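Redlow Mill Open Day, 23 March 2026

I had been meaning to get to the open day at Redlow for years, and this spring I finally put my boots in the car and went. The old woolen mill sits just below the village of Drikavthorpe, where the road dips to the river, and by the time I arrived the yard was already full of people holding paper cups of tea and pointing up at the clock (which has been stopped since before I was born, bless it).

Our guide was Achilleas Manolakis, a patient man with a wonderful carrying voice, and he started us off in the carding room. The big Kauppinen loom upstairs has 1838 cast into its side, and he let the children run their fingers over the numbers while he told us how the wool used to come down from Ponditz by cart.

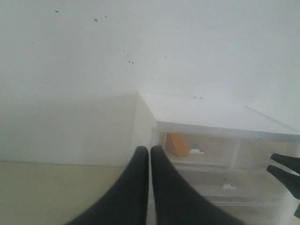
The weavers' cottages across the lane were my favorite part of the day, and I could have stayed in them until dark. Two have been done up so far, and the family who look after them want to have a third open by October. I'm very fond of a plain white wall, even one with a scatter of little dark specks on it, and after the noise of the looms I was glad of somewhere quiet to rest my eyes. We talked for ages about lime wash and drafty windows!

I came home with a gray blanket I didn't need and a bag of ginger cookies. Wear thick socks if you go, and ask to see the dye books.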